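The Sock Basket, Finally

Posted 26/11/2024

I have been putting off the sock basket since July. It sits on the shelf over the dryer, and the deal in our house is that any sock that comes out of the wash without a partner goes in there until the partner turns up. In theory the basket stays nearly empty. In practice I had stopped being able to see the bottom of it, and I had started buying new socks to get around the problem, which made the problem bigger.

Last week I took the whole thing to the dining table and dumped it out. I cleared most of one end first. The other end still had my papers on it and I left those alone.

I counted, because I wanted to know. There were 66 socks in the pile. I would have guessed half that.

My first try at sorting was by color, and I don't recommend it. Almost everything we own is black, navy or gray, and under the dining room light black and navy are the same color. I had a nice dark heap and a nice gray heap and no pairs. I also had a number of socks that are gray with navy toes, and I kept moving them back and forth between the heaps.

The second try was by length. Ankle socks in one row, crew socks in another, and the long ones I wear with boots in a third. That went much faster. Once a row was laid out I could look at the toe and the heel and the top band, and most matches showed up right away. The top band is the best clue, in my opinion. Two gray socks can look identical in the foot and then one has a wide rib and the other has a narrow one, and they were never a pair.

For the black and navy question I ended up carrying socks over to the window two at a time. My friend Ntombi Makhubela told me she keeps one white dish towel just for this, and lays the dark socks on it so the color shows. I tried it and it does help. White paper works too if that's what you have in reach.

When I was done I had 17 pairs, so 34 socks, and 32 left with no partner. That was disappointing. I went looking for the missing ones in the obvious places:

Inside the fitted sheets in the linen closet. Two socks.

Behind the dryer. One sock, plus a washcloth I had given up on.

The bottom of my gym bag. Two socks, and I am not going to discuss the condition.

So that was five more socks, and four of them matched something on the table. Now I was up to 21 pairs and 29 singles. I know a better housekeeper would have gotten that number down further, but I had already spent most of an evening on it.

The next question was what to do with the singles. I asked around and got different answers. Manaia Hollis throws them all out the same day and says she has never regretted a sock. Bohdan Harasym wears them mismatched and has done so for years – he says that inside a boot it makes no difference, and I can't argue with that. I am somewhere in the middle. I kept the ones that were in good shape and put the thin ones in the rag bag. A thick sock over the hand is a good duster for blinds and chair legs, so a few went under the sink for that.

Some of the ones I kept are wool, from a three-pack I bought from Kurdale two winters ago. They are warm and I like them, but they shed. They fuzz up at the ankle and the fuzz gets on everything dark that goes through the wash with them. I have one of those battery fabric shavers and I ran it over the worst ones. It takes off the pills but not the long stray hairs. For those I used tape wrapped around my fingers. If anyone has a better way I would like to hear it.

Then there is the folding. I was raised on the ball, where you put the two socks together and turn the top of one down over both. It keeps them together, no question. It also stretches out the band on the sock that gets turned, and you can see which one it is after a year. I switched to flat folding this time. Lay one sock on the other, toes together, fold in half, and stand them up in the drawer on the folded edge. It takes more care to put away and they fall over until the row is full. A shoebox lid cut down to fit holds them up fine.
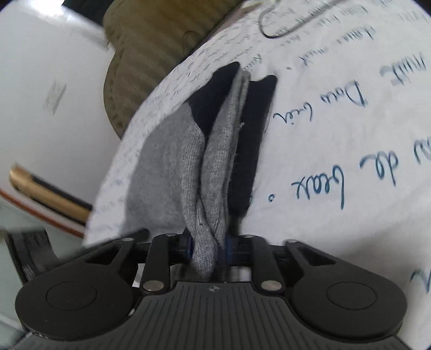
The exceptions are socks that don't really match each other but that I plan to wear together anyway. I decided to allow myself a few of these. They are near enough in thickness and length that my feet won't know, and I would sooner get some use out of them than keep waiting on a partner that has been gone since summer. Those I keep at the back of the drawer, for yard work and for days when I'm not taking my shoes off at anybody's house.

I also bought a mesh bag to try to stop all this from happening again. It is the small Unater one with the zipper. Socks go into the bag when they come off, the bag gets zipped and goes in the washer, and everything comes out in one place. I have done four loads this way and haven't lost one yet. The drawback is that socks don't dry as well bunched in there, so I take them out of the bag before the dryer, and I suspect that is where I will start losing them again.

Zinash Tsegaye suggested a safety pin through each pair, which she has done since college. I tried it for one load. It works, but I kept finding pins on the bathroom floor with my feet, so I stopped.

The basket is back on its shelf with the good singles in it. I gave it a rule: when I do the sheets, I go through it, and anything that has been in there for two rounds goes to the rag bag. The drawer looks good and closes without pushing. I still need to do the same job on the gloves and hats before it gets properly cold – there is a bin of those in the hall closet, and I have one left glove in there that I really hope has a right one somewhere.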